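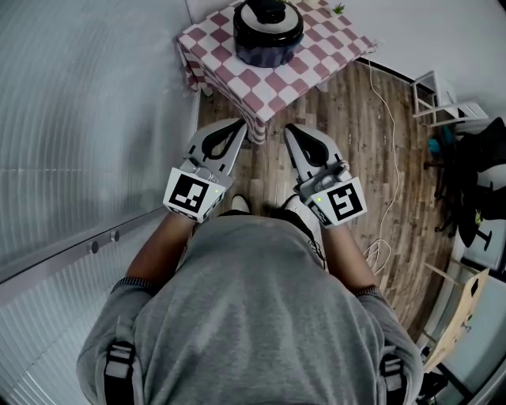

Gray hoodie, black straps, one gripper in each hand, table ahead.

2024-03-03, glue bench

Hide glue, batch 17. I said after batch 16 that I was done with hide glue, so that's how much my word is worth.

Soaked 30 g of the Kurek pearls overnight in cold water. They swelled up nicely and smelled like a wet dog with opinions. Into the pot, lid on, thermometer in the glue itself this time. The dial on the Morkitz warmer is decorative. Last batch I trusted it and cooked the glue to the point where it would have struggled to hold an envelope shut.

Cut 12 maple test blocks from the offcut bin, jointed the faces, left half of them straight off the plane and scuffed the other half with a toothing blade. Danica swears by toothing. I have never seen it make any difference, but I've also never tested it, which puts me on the same footing as Danica.

Rubbed joints, no clamps. Two slid out of line while I was answering the phone. Marked those with an X and they don't count.

Broke the first set after a night in the warm cupboard. Hung weight off the lever until they went:
plain, best: 228 lb, took a good bit of wood with it
plain, worst: 178 lb, failed clean in the glue line
toothed: all in between, in no order that helps anybody

The 178 was the last one assembled and I think the glue had started to gel on it. The shop was cold. Peter Sokol had the big door open for a lumber delivery and kept it open to discuss the lumber delivery. Next time warm the blocks first, and shut the door with Peter on whichever side he prefers.

So toothing: no verdict. Danica has read this over my shoulder and says six blocks isn't a test. Fine. She can plane the next lot.

Also tried a spoonful with urea in it for longer open time. It stayed liquid long enough to do the job, and also long enough to get on the vise handle, the pencil and the light switch. Those blocks are still in the cupboard. Don't touch them, and don't put your lunch in there again either.

To do:
order more pearls, the Fullow ones if Kurek is still out
find the other glue brush (natural bristle, blue tape on the handle)
scrub the pot before it turns into a science project
redo the cold shop set with warmed blocks
ask Funuvstead if they want their chair back before June, because at this rate they're getting it in June

Leftover glue is in the fridge in the jar marked GLUE. It looks a lot like apple jelly.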